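Chapter 3
Joining Parts: Studs, Stacks and Stability

Chapter Goals
After studying this chapter, students should be able to explain how interlocking bricks hold together, compare a straight stack with an overlapping wall, and record the results of a simple load test.

3.1 Introduction

Many structures are made from small parts of a regular shape. A brick wall, a stone pier and a toy tower all depend on how each part meets the one beneath it. In a toy brick, raised studs on the upper face press into the hollow underside of the next brick. The grip between the two surfaces is called friction fit, and it allows the bricks to be joined and separated many times without glue.

The smallest stack has two bricks, one directly above the other. It has a single joint, which makes it a suitable starting point for the study of taller forms.
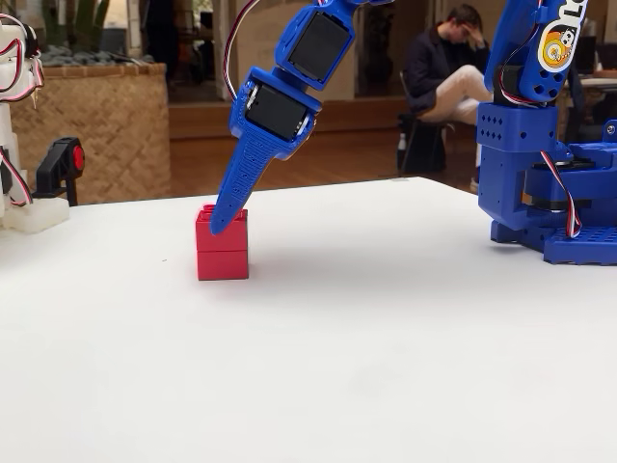
Figure 3.1 Two interlocking red bricks stacked on a white tabletop.

Section 3.2 extends the two-brick stack to a column and introduces the Burach wall, in which every joint is covered by the brick above. Students will need 50 bricks of one size, a ruler and a 200-gram weight. Results should be entered in the table on page 418 and kept for use in the Rositlow bridge project.

Key Terms
stud, joint, friction fit, column, overlap, load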